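Home | Programs | Events | Publications | Contact

Print this page | E-mail this page

Speaker notes: Textile reuse and the municipal collection
Ott Uibo, Gretum Office of Materials Recovery
Friday session, second talk

Slide 1. Opening

Thank the hosts and Meirion Beddoe for the introduction. State at the outset that the talk covers household clothing only. Carpets, mattresses and industrial offcuts fall under a separate program and will be taken up in the afternoon.

Slide 2. What the collection is

The Office operates nine drop-off points in the district. Residents may leave clean clothing, bed linens and towels in closed bags. Shoes are accepted when tied in pairs. In the last program year the points received 2,617 bags, of which 674 were set aside at the first check and sent for disposal.

Pause here. The audience will want to know why the second figure is as high as it is. The main cause is damp. A single wet item spoils the bag it travels in, and often the bag beneath it. The second cause is household trash, which is a matter of signage and of how often the bins are emptied.

Slide 3. Sorting

Describe the three grades used at the Jiltari depot: wearable, repairable and fiber. Stress that grade is decided one garment at a time, and that a piece is opened out to its full width before it is graded. Stains at the underarm and wear at the collar are easily missed when a shirt is checked folded.

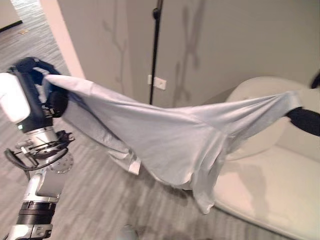

Light blue-gray garment held out between two grippers.

Move on to the written standard. The previous standard ran to seven pages and was seldom read at the table. The present one fits on a single sheet, with the reject conditions first. Copies are available at the registration desk. Please do not read it aloud — refer the audience to the sheet and continue.

Slide 4. Where the material goes

Wearable items are offered first to local charities under the Povari agreement. What they do not take is sold by weight. Repairable items go to the Besson workshop, where the usual work is buttons, zippers and side seams. Fiber grade is baled and sold for wiping cloths and padding.

Note for the speaker: the price of fiber grade fell in the spring and has not recovered. If asked, say that the program does not depend on this income and that a revised budget will be presented in July.

Slide 5. Requests to member towns

Ask towns to empty bins before weekends as well as after them. Ask that collection notices use the approved wording, "clean and dry," in place of "gently used," which residents have understood in very different ways. Towns that wish to add a drop-off point should write to the Office with a proposed site and the name of a responsible officer.

Slide 6. Questions

Allow ten minutes. Questions on contracts should be referred to Meirion Beddoe. Questions on school uniform exchanges may be answered briefly — the Office supports them but does not run them.

Contact the Office | Copyright Gretum Office of Materials Recovery | Back to top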